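Laundry on Request: Notes on a Rented Pair of Arms
Flikovska Household Automation Reports
Mar 24, 2026

4.2 The laundry task

The Kivitlow service is sold by subscription: two arms, a camera at the head, one more at each wrist, and a library of chores the customer may call up by name. Zurkska, who supply it, list laundry among the chores suitable for beginners. We took them at their word and set the arms to work between a basket and a front-loading washer. Wrist views matter most at this stage, as the door has to be found at close range, and a glossy door with a curved window offers plenty to be misled by.
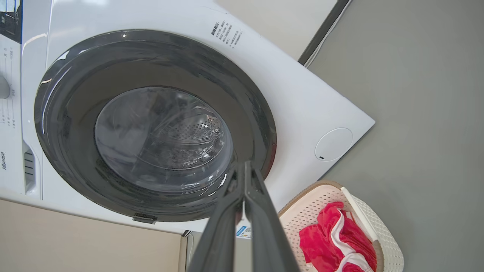
Figure 3. Wrist view of the washer door, with the basket at lower right.

The brochure promises that 99 household objects are known to the system on delivery. A basket is one of them. Red clothing in a heap is apparently another matter, and the setup guide asks for 4 practice sessions before any garment is attempted. We did them all — the guide has a way of noticing.

Basket handling is offered as a separate skill, at a separate price. Both grippers are brought to the rim near the handles, and the customer is advised to keep the floor clear and to stand well back, advice we followed with enthusiasm.

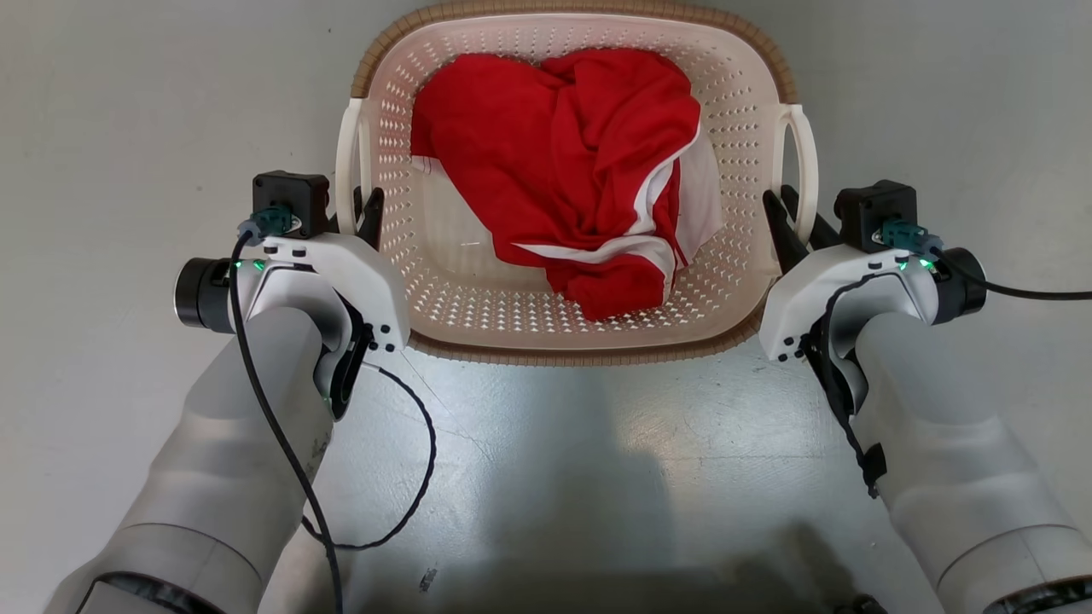

Figure 4. Head view of the two grippers at the basket, one near each handle.

Positioning is where the subscription earns some of its fee. The older Gallagher kit, which we reviewed in September, needed printed markers stuck to every appliance and sulked if one peeled off. Kivitlow needs none. It does want the basket close to the machine, and the manual spends 23 pages on what "close" means.

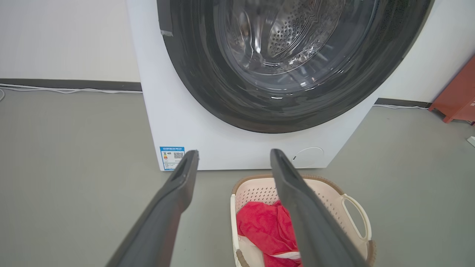 Support was prompt, if a little fond of the word "journey". Two of our queries concerned jaw opening, a setting buried under a menu called Comfort. The supplier's default is generous, and for soft items we would begin with something narrower and adjust from there. Pricing is taken up in section 4.3.

Related items
Gallagher kit: a second look at markers
Subscription terms for home robots
Wrist cameras and shiny surfaces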